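4.2. Abandono voluntario de la plataforma

De los 62 usuarios de Dindiva que anunciaron su despedida definitiva, 21 seguían conectados a la hora de la cena. Bråten y Ko observaron el mismo patrón en Gralgate, donde el adiós solemne recibía más respuestas que cualquier otra publicación y obligaba, por cortesía, a quedarse a contestarlas.

El periodo de abstinencia medio fue de seis horas, siesta incluida (figura 3).
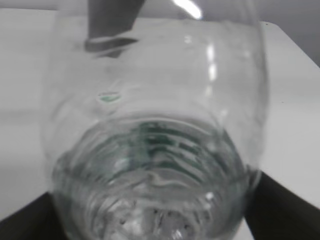

Figura 3. Botella de plástico transparente con agua.

Los reincidentes alegaron motivos laborales, incluso los jubilados. En abril repetimos el recuento sin avisar y volvieron a despedirse casi los mismos.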